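3. Workstation and Task

3.1 Setting

The work took place during the spring term of a one-semester project course. Students in the course choose a handling task that is simple for a person and awkward for a machine, and carry it from a first sketch to a set of recorded demonstrations. The group reported on in this paper chose small fabric pouches with round metallic caps. The course calls this the Susunon task, after the name the students gave their code repository, and we keep the name in what follows.
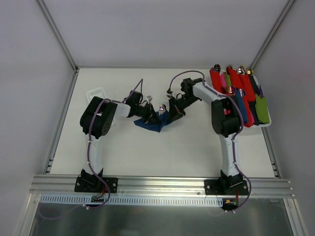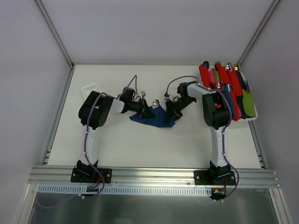

Figure 2. The Susunon workstation in two views, with the two arms at a dark blue cloth and the tray of colored pouches at the rear right.

Both arms are fixed to the same rail, so the distance between the bases does not change from one session to the next. This was decided early. In the first weeks the bases stood on separate clamps, and a shift of a few millimeters was enough to spoil a replay of a motion that had worked the day before. After the move to the rail, the students measured the base positions once and wrote them into the configuration file, and the file was not edited again until the end of the term.

Control ran on a single desktop computer. The arm drivers came from the Trnka package, which the course had used in earlier years, and the students wrote their own recording layer on top of it. Joint positions, gripper openings and camera images were stored together under a common clock. The recording layer was the largest piece of software the group produced. It was also the source of most of the lost time, as described in Section 5.

3.2 Task definition

An episode begins with a piece of fabric on the table and both arms in a rest pose. The operator may use either arm first. The episode ends when the fabric has reached the target state given on the task card and both grippers are open and clear of it, or when 60 seconds have passed. Three task cards were used:

Card A, spread. The fabric starts crumpled and must be laid out so that no fold crosses its center.

Card B, pick from tray. One pouch of a named color must be taken out of the tray and placed on the table without tipping the tray.

Card C, return to tray. A pouch on the table must be put back upright among the others.

Card A was meant as a warm-up and turned out to be the hardest to score. Two students looking at the same final state often disagreed on whether a fold crossed the center. We changed the rule in the fourth week, so that the fabric was compared with a printed outline, and episodes recorded before the change were scored again from the stored images.

Cards B and C need the two arms to do different jobs. In most demonstrations one arm held a neighboring pouch still while the other worked. The instructions did not ask for this. Operators who tried to work with one arm alone usually gave it up after a few attempts, as the packed row tended to move as a block.

3.3 Operators and sessions

A total of 19 students took part as operators. None had controlled a two-arm system before the course. Each received a 70-minute introduction that covered the stop button, the rest pose, the control handles and ten practice episodes that were not kept. After that, operators signed up for sessions in pairs. One ran the arms and the other reset the table and marked the result, and they changed places halfway through.

The reset turned out to matter more than we had planned for. Early on, each pair reset the fabric in its own way, and some laid it down in nearly the same shape every time. The final protocol asks the second student to lift the fabric by one randomly chosen corner, drop it from hand height, and leave it as it falls. The tray order was shuffled at the start of each session, but not between episodes.

3.4 Recorded data

The group kept 895 episodes. Episodes were dropped if the clock of any camera drifted, if the stop button was pressed, or if the second student had not marked a result. Failed attempts were kept and labeled as such – they are used in the training runs in Section 4 as negative examples. Episodes that reached the time limit carry a separate label, so that a slow attempt can be told apart from a dropped pouch.

All operators used the same control handles, made by Relteck. A second set from Nurbridge was tried in January, before the course began, and was set aside after the left handle lost its zero position several times in one afternoon. No data from that trial is included here.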